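Lerel opens its spare-room hotel to guests who pack too much
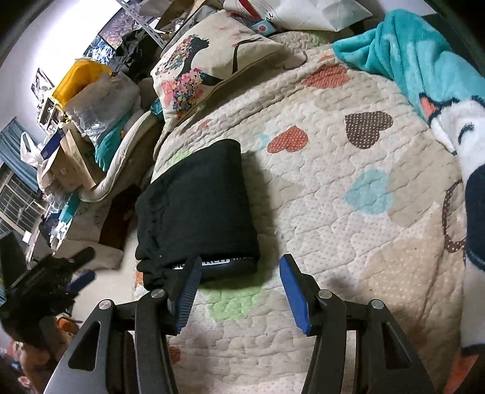
Lerel, the small guest house group, will open its fourth property in June, in a former button warehouse on Dmytriv Lane. The house has 17 bedrooms, one lift of uncertain temperament and a breakfast room that faces the bins, though they are very well kept bins. Guests will find no satin runners and no towels folded into swans. The beds have quilted spreads in light beige, with wavy stitching and heart-shaped patches, and they are meant to be used, whether for sleeping or for putting down a folded black garment while deciding if it will do for dinner. Rooms start at £40 a night, breakfast included.

The group asked 573 past guests what they wanted from a room. More than half wanted somewhere to put their things. A smaller number wanted a sea view, which Dmytriv Lane, being a good two hours inland, will not be offering.

"We had a designer in who told us that modern travellers want an experience," said Birdie Calloway, founder of Lerel. "I asked our regulars and they wanted a hook on the back of the door. So there are five hooks on the back of every door, and the designer has gone to work for somebody else."

Each room also has a full-width shelf, a reading lamp that can be switched off from the bed, and a kettle with a flex long enough to reach a table. The wardrobes were made by Prodach, whose joiners were asked for drawers that open all the way. The quilts came from Anisik, which had been making much the same pattern for years and saw no reason to stop.

"I did offer them a plain one," said Orysia Kravchuk of Anisik. "Ms Calloway said her aunt would never forgive her."

The house will be run by Ivan Boiko, who joins from Lerel's first property, where he was responsible for the front desk, the boiler and a long correspondence with the council about a hedge. He will live on the top floor and can be reached at any hour, within reason.

Bookings for June open on 7 Apr 1999, by telephone or by post. Lerel has looked into taking them by computer and is still looking. Guests who book for five nights or more will have their ironing done once, free of charge. Shirts only.

Press enquiries and requests to see round the house should go to Nazar Lysenko at the Lerel office, mornings preferred.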